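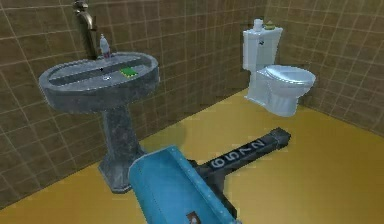
Simulation and Planning Engineer, Kallell

Kallell writes the software that gets mobile arms to clean bathrooms. Our planner, Flidgate, is good at reaching for a sponge and bad at remembering there is a sink in the way. We would like to hire someone who takes that personally.

You would own the simulator side: generating rooms, tuning contacts, and running the nightly batch of 4,000 episodes. You would also read the failures each morning, with coffee, and sort them into planner bugs, physics bugs, and toilets that spawned facing the wall. The current backlog stands at 216 tickets. Several are older than the team.

You'll need solid C++ and Python, some real experience with motion planning or collision checking, and the nerve to delete code. Taste in tile is optional, as our assets will show you.

The job is full time, with up to 50 percent remote. The office has a door that sticks and a very good printer.

Send a resume and one page on the worst bug you ever shipped to Győző Kiss, who runs the planning group and will read all of it. Applications close at noon on the last day of October. No cover letters, please. We have a script that loses them.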